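Ticket: Stock labels print twice after moving to the new server
Product: Plimeo Stock, desktop version
Site: Stavstead
Opened: 10/25/18
Status: Closed

Original report

Every label job sent from the goods-in screen prints twice. If I ask for one label I get two, and if I ask for 48 I get the whole run and then the whole run again. It started when we moved the database from the old machine to the new server. Nothing else was changed that day as far as I know.

What I have tried so far:
Restarted the printer and the PC.
Deleted the printer in Windows and added it back.
Checked the copies setting in the driver. It says 1.
Printed a test page from Windows. One page comes out.
Printed from Notepad to the same printer. One label comes out.

So the printer is fine by itself and the fault only shows when the job comes from Plimeo. We get through 1,000 labels on a busy day and I can't keep throwing half of them away.

Osamu Katayama
Stores, Stavstead

Reply from support

Thanks for the details. Please send us the print log. It is in the Plimeo data folder, under Logs. Also tell us whether the duplicate has the same serial number as the first label or the next one up.

Reply from Osamu

Log attached. The duplicate has the same serial number. I checked a run of 9 and every pair matched.

One more thing I noticed. Reprints from the history screen come out once only. It is just new labels from goods-in that double up.

Reply from support

That helps. The log has two entries for each job, with different queue names. The first is GOODSIN and the second is GOODSIN_OLD. Both queues point at the same printer. When the database was moved, the setup tool probably created a new queue and left the old one switched on.

Please go to Settings, Printing, Queues and look for GOODSIN_OLD. Untick Active and save. Don't delete it yet, as the history screen may still refer to it.

Reply from Osamu

There is no GOODSIN_OLD in the list. I can see GOODSIN, OFFICE and one called ISAH, the queue for the Isah link. I logged in as the admin user to make sure and the list is the same.
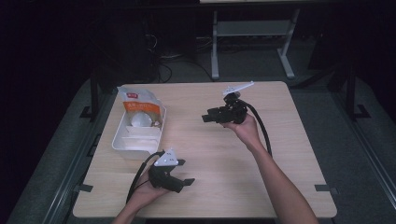

The second thing you will want to know is which labels are affected, so I printed one of each size. The small bin labels and the shelf labels both double. The large pallet labels don't. The small ones are the size we use on trays like the white plastic one with compartments, on the light wooden tabletop, where each compartment is a separate stock line and needs a separate label. Two labels with the same serial are a real problem there, as a spare one can end up on the wrong part and the scanner will accept it. For now I am cutting the duplicates in half as they come out.

Pallet labels go through OFFICE, so that fits with what you said about the queues.

Reply from support

It does fit. The old queue is hidden because its site code is blank, and the Queues screen only lists queues with a site code. We have seen this once before, on a database first set up in version 3.

Steps to clear it:
1. Ask everyone to log out of Plimeo.
2. Take a backup from Settings, Maintenance.
3. Run the Queue Repair tool from the Maintenance menu on the server, not on a workstation.
4. When it lists GOODSIN_OLD, choose Disable.
5. Restart the Plimeo print service.
6. Print one small label and one shelf label.

If the tool stops with error 300, the print service still has the queue open. Stop the service by hand and run the tool again.

Reply from Osamu

I got error 300 the first time. Stopped the service, ran it again and it finished. GOODSIN_OLD was listed and I disabled it.

Small label: one printed.
Shelf label: one printed.
Full run from goods-in: correct number, no repeats.
Reprint from history: still works.

The Gemari handheld lost its connection when the service stopped and had to be signed in again. Worth adding to the steps.

Reply from support

Added, thank you. The blank site code has been passed to the developers. Please leave GOODSIN_OLD disabled until after the April update, when the repair tool will be able to remove it.

Closing this ticket. Reply here if the duplicates come back and it will reopen.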